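Bedroom Laundry: T-Shirts on the Bed

README for release 2. Last updated Tuesday, January 10, 2023.

What is in this folder

Clips and stills of T-shirts being handled on a made-up bed, with one text file of notes per clip. There are 170 clips. Each one covers a single garment on a single bed. The beds are full-size furniture in furnished bedrooms, with the usual headboards, pillows and duvets, and the bedding was left as it was between clips. Folding on a duvet is different from folding on a table: the surface gives, the fabric slides, and a ridge in the cover can hold up one side of a shirt. We wanted a set that had this in it.
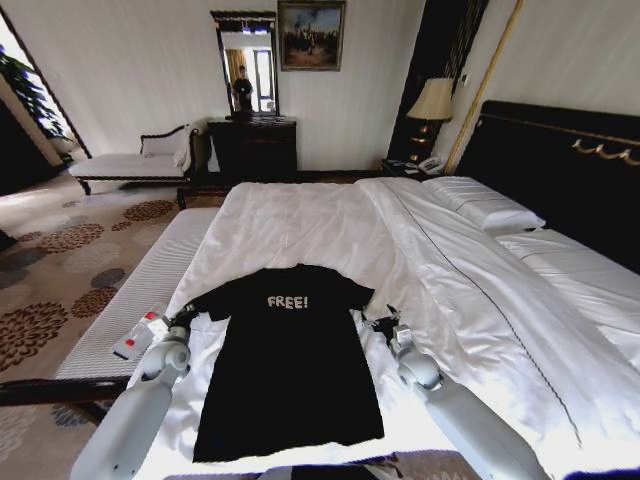
Negash Household Textiles Group, Werkasville

Garments

All garments are adult T-shirts with short sleeves. Plain shirts and printed shirts are both included. For printed shirts, the wording is copied into the notes file exactly as it appears, capitals and punctuation included, so the black shirt with the white chest print is listed under "FREE!" with the exclamation mark. If the print can't be read in a given clip because of how the shirt is lying, the field says "not legible" and the garment number still links it to the other clips of the same shirt.

Shirt states

The state field takes one of these values:

flat: body and both sleeves spread out, neckline and hem easy to find
partly folded: at least one fold made on purpose, rest of the shirt flat
folded: finished, no loose sleeve
crumpled: no clear outline, or the outline is hidden under the shirt itself

Small creases along the sides don't change "flat" to anything else. A shirt with one sleeve sticking out of a heap is still "crumpled". State is given for the first and last moment of a clip and for any still taken from it. Stills are not numbered in time order, so don't use the file name to work out which state came first.

Rooms

The rooms are in Stamham and Irnport. Each has a short entry in rooms.txt with the bed, the headboard and the larger furniture. Room entries are written once per room and cover what any view of it may show, such as a dresser with a mirror over it, a nightstand, a lamp, a telephone or a framed painting. A single clip will usually show only part of this. Mirrors are marked separately, as they can repeat the window, the curtains or a person standing in the room.

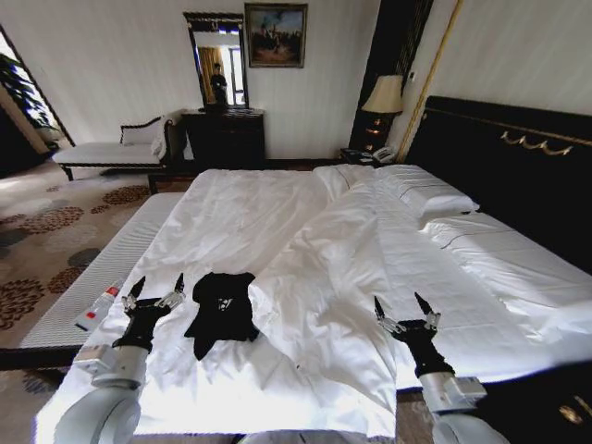
Black T-shirt, state "crumpled", on white bedding. Headboard with gold trim at right.

Bedding

Bedding color and condition are noted for each clip. "Smooth" means no fold taller than a flat hand. "Rumpled" is everything else, and most of the set is rumpled. White bedding is the most common. Pale shirts on white covers are hard to outline, and 19 clips have been tagged "low contrast" for this. Dark shirts on white are the easiest place to start.

Other items

Small things lying on the bed or on a bench at the foot of it are entered under "other items" with color and rough shape only. They are not part of the task and should not be given a garment number.

Known problems

Left and right sleeve are always named from the viewer's side, and in release 1 a few notes files used the wearer's side. These have been corrected.
The words "duvet" and "cover" are used for the same thing in the older notes.
Bench and bed height are missing for one of the Irnport rooms.

Planned

Release 3 should bring the total to roughly 200 clips and add long-sleeved shirts. The state values will stay the same. Pillowcases were filmed in October but still need notes and will go in a separate folder.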